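Haberkorn simulation workshop, notebook
Entry of 1 Jul 2023
Subject: crossing examples for the Bradent path learner

Work resumed on the crossing set. The learner is to be given short approach runs on the Warari city map, each ending in one of two labels: proceed or wait. Turning runs remain out of the set until August, as agreed with the Hurnalden office.

The target for this batch is 70 accepted runs. Walker positions, sun angle and approach speed are drawn anew for each run. The street layout is left unchanged, so that errors may be traced to the moving parts. Runs in which a walker passes through a bollard or a railing are to be rejected outright and entered in the fault list with their seed value.
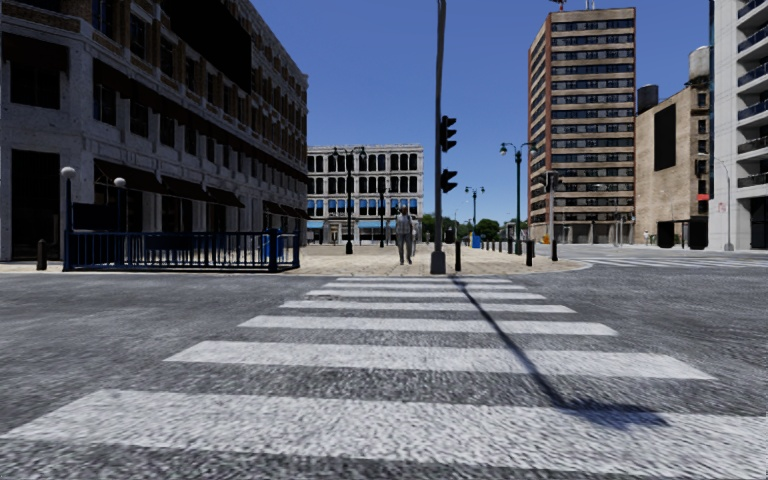
Labeling rules were revised before the batch was started. The former rule marked as "wait" any run in which a person stood on the paving, and this produced far too many stops. Under the new rule, the label depends on heading and on distance from the curb. The man in grey walking toward the road beside the signal pole is therefore tagged as a possible crosser, while the smaller figure in pale clothing further back is tagged as background. Shadows require a separate mask. The one thrown by the pole runs diagonally over the middle stripes, and the stripe finder must not treat such a break as the end of the crossing. The mask is exported with the run and is not to be drawn by hand.

Two faults are open. The export drops the heading value when a walker stands still, leaving a blank that the loader reads as zero – that is, as due north. Also, 5 runs were saved under the old label names and must be converted before they are merged.

Colleagues are asked not to change the paint texture settings while the batch is in progress. A second review of the "wait" labels is to be done by someone other than the person who assigned them. Disk space on the shared drive should be checked before the next start.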